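The Pen Pot Lobby

My desk is supposed to have a pen pot. Everyone says so. My brother-in-law Hernán Escobar, who owns a label maker, gave me one in May and has asked after it ever since, as if it were a godchild.

I have nothing against pots. A square one, even, looks well on a pale table, and visitors take you for someone who answers letters. My complaint is with the pens. A pen in use lives on the table, within reach, and the pot gets the ones that dried up during some earlier government. I once paid 10 pounds for a Dondalard desk set and spent the next year walking round it to find a biro.

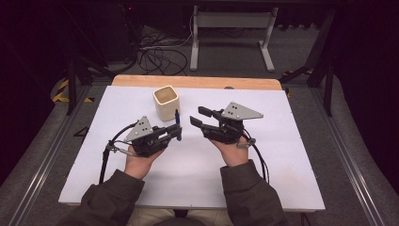 The tidy people will tell you it takes a second to put a pen back. So it does. It then takes another second to get it out again, and you have forgotten the word you wanted. Nilton Cusi, who sat opposite me at Alvarado for longer than either of us liked, put his pen away after every sentence. His reports were very short.

So I propose a truce. Let the pot stand at the back, where it can be admired, and let one pen, preferably blue, go wherever it likes. Hernán may label the pot if he wishes. He has suggested "PENS", in capitals, and I have asked him to consider "RETIRED".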